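Zonel Hand Kit: Setting Up and Recording a First Session

This page is for teams that have received the Zonel hand kit from Trosberg and intend to record household tasks with it. It covers unpacking, fitting, preparing the working area, recording and returning the data. It should be read in full before the grippers are switched on. Teams with the older Wadska kit should use the separate page, as the cables and the pad fittings differ.

## What the kit contains

Each kit is supplied in one hard case and includes:

- two handheld grippers, left and right
- 4 finger pads, with screws and a hex key
- a cable set and two strain clips
- a recording unit with its power supply
- a printed card with the kit number and the support contact

The finger pads are wearing parts and may be ordered separately. The recording unit must stay upright in use and should not be placed on carpet. Any missing item should be reported before the kit is used, quoting the kit number on the card.

## Before you begin

Allow 40 minutes for the first setup. Later sessions can be started more quickly, although the checks in this section still apply each time.

1. Place the recording unit on a firm surface close to the working area and connect the power supply.
2. Connect the gripper cables before switching on. The connectors are keyed and should not be forced.
3. Fasten each cable with a strain clip so that no load falls on the connector.
4. Check the finger markers for dust, scratches and fingerprints. Clean them with a dry cloth only.
5. Open and close each gripper fully, by hand, and confirm that the movement is smooth.
6. Switch on the unit and wait for the steady green light.

If the light continues to blink, switch off, reseat both connectors and repeat the last step. Error 381 on the display means that one of the grippers has not been recognised. In most cases this is caused by a connector that has not been pushed fully home.

## Preparing the working area

The task area should be plain, evenly lit and large enough for the operator to turn without stepping over a cable. Daylight that changes during a session is a common cause of rejected recordings, and blinds should be closed where they are fitted. Mirrors and glass doors should be covered.

Furniture used in the task must be stable with its doors open. Check that shelves are properly seated and remove anything fragile from within reach. Objects that belong to the task should be placed in their starting positions before the operator picks up the grippers. Mark those positions on a sketch or with small pieces of removable tape, and keep the same layout for every repeat of the task.

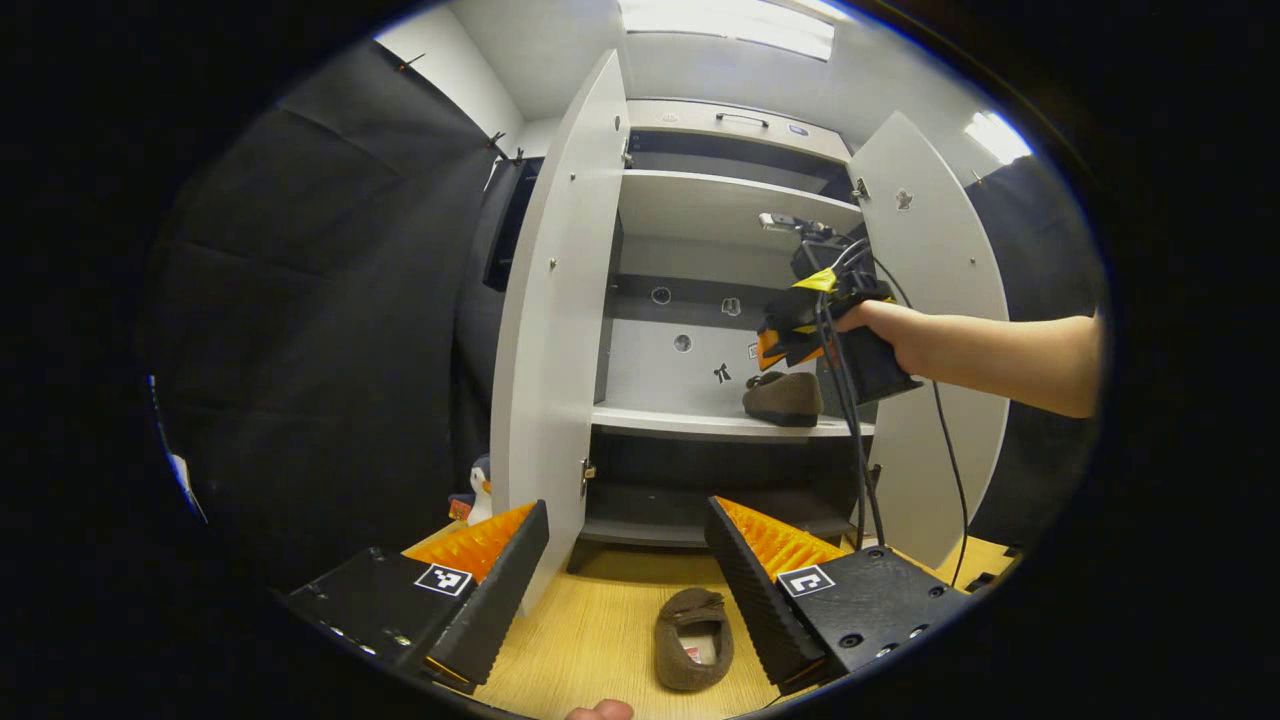 Storage tasks are the recommended starting point for new operators, and the Zonel task book places them in its first chapter. They call for reaching, turning and releasing at several heights, and they need very little equipment. Footwear is well suited to the purpose, with a slipper on the floor in front of the cabinet and a loafer on the middle shelf giving the operator two quite different working heights. Both cabinet doors should be opened wide before work at the shelves begins, as a half-open door is easily knocked by the body of the gripper. Particular attention should be given to the cables when the gripper is raised to the upper shelves. They can hang down in long strands in front of an open door, and the operator should look where they fall before lowering the arm.

## Recording a task

1. Stand facing the furniture with both grippers held in front of the body.
2. Press the start key on the recording unit, or ask a colleague to do so.
3. Hold still until the tone sounds.
4. Carry out the task at a calm, even pace. Avoid sudden changes of direction.
5. Close the fingers on the object fully before lifting it, and open them fully when releasing it.
6. Return to the starting position and hold still until the second tone.

A recording should contain one complete task. If an object is dropped, the operator may pick it up with the gripper and continue, provided that the recovery is made without help from another person. If an object has to be moved by hand, stop the recording and begin again.

We recommend sets of 6 recordings, followed by a short rest. The grippers are light, but work above shoulder height is tiring, and tired operators tend to release objects too early. Where two operators share a kit, each should record under a separate operator name. The name is entered on the unit before the first recording of the set and cannot be changed afterwards.

## Checking the recordings

Review the first recording of each set before making the others. Play it on the unit and confirm that:

- the fingers are in view throughout
- the markers can be read when the fingers are open and when they are closed
- no cable passes between the fingers
- the object can be seen at the moment of contact

A recording that fails any of these checks should be deleted from the unit and made again. Partial recordings cannot be joined.

## Sending data and returning the kit

Recordings are transferred through the upload page named on the kit card. Customers on the Tsuji service plan receive a written quality report for each batch, together with advice on any task that had to be excluded. Customers without a plan receive a list of accepted and rejected recordings only. A plan may be added at any point during the hire period, but it does not cover batches already uploaded.

Before returning the kit, clear the unit using the menu option "End of hire". Remove the finger pads, brush out any fibres caught between the teeth and refit them. Coil the cables loosely. Tight coils damage the inner conductors and may lead to a repair charge.

Kits hired for the spring period are due back by the end of February. Requests for an extension should be sent to Mostafa Ashour, Customer Support, Trosberg, with the kit number and the new return date required.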